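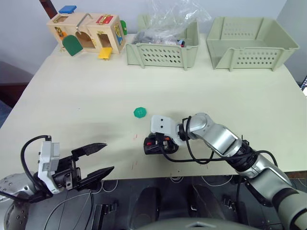 Flonska(フロンスカ)は、Skillora社が提供する卓上作業用の双腕ロボットキットである。研究室、専門学校、小規模な作業所を主な対象とし、組み立て済みの本体、制御用ソフトウェア「Irkis」、練習用の物品セットの三つから構成される。開発の責任者はAshwin Annamalaiである。

概要
Flonskaは、同社の以前の製品であるKurupの後継として企画された。Kurupは腕が1本の装置で、物をつかんで置く動作はできたが、片方の手で物を押さえ、もう片方の手で開けるという作業ができなかった。利用者からこの点についての要望が多く、Flonskaでは腕が2本になった。発売は5月で、最初は研究機関だけに販売され、その後、一般の法人も購入できるようになった。

構造
左右の腕は本体の前方に取り付けられ、机の手前の側から天板の上に伸びる。腕の先には、2本の指を平行に動かす黒いグリッパーがある。手首には白いモジュールが付いており、ケーブルは腕の外側を通って本体に戻る。ケーブルを腕の内部に通さない設計は、交換が簡単である一方、見た目が整っていないという批評もある。
本体は机に固定せず、机の手前の縁に寄せて設置する。設置に必要な時間は、説明書によると31分である。

ソフトウェア
Irkisは、人が腕を動かして見せた動作を記録し、それを再生または学習に使用するためのソフトウェアである。画面の表示は8言語に対応し、日本語も含まれる。ただし、日本語版の説明書には翻訳が不自然な箇所があり、英語版を一緒に読むことを勧める利用者もいる。記録したデータは一般的な形式で書き出すことができる。

練習用の物品
標準のセットには11種類の課題が用意されている。代表的なものは次の通りである。
留め金の課題:小さな扉と留め金が付いた木製の箱を使う。扉は緑、黄、赤などの色で区別され、扉ごとに開け方が異なる。
移動の課題:机の上に置いた花形の緑色のプラスチックのボタンをつまみ、穴のあいたかごに入れる。ボタンをつまむ際は、指先の高さの調整が難しい。
かごの課題:大きさの異なる薄緑色のかごを使い、中の物を別のかごに移す。透明な袋のように形が変わる物も扱う。
課題の難しさは、机の上の物の配置を変えることで調整できる。机の色についての指定はないが、明るい色で模様のない天板が推奨されている。

サービス
購入者は、訪問による初期設定と、毎週金曜日に行われるオンライン相談を利用できる。相談の料金は最初の2か月は無料で、その後は契約の種類によって異なる。部品の交換については、グリッパーの指は利用者が自分で交換してもよいが、手首のモジュールは同社に送る必要がある。

評価
教育の分野では、箱から出してすぐに授業で使える点が高く評価されている。特に留め金の課題は、学生が左右の腕の役割を考えるための教材として適しているとされる。一方で、腕を速く動かしたときの音、保守契約の料金の分かりにくさ、予備のケーブルが標準のセットに含まれないことについては、改善を求める意見がある。Annamalaiは利用者向けの説明会で、予備のケーブルを今後の標準のセットに加える予定であると述べた。

関連項目
Kurup
Irkis
双腕ロボット
遠隔操作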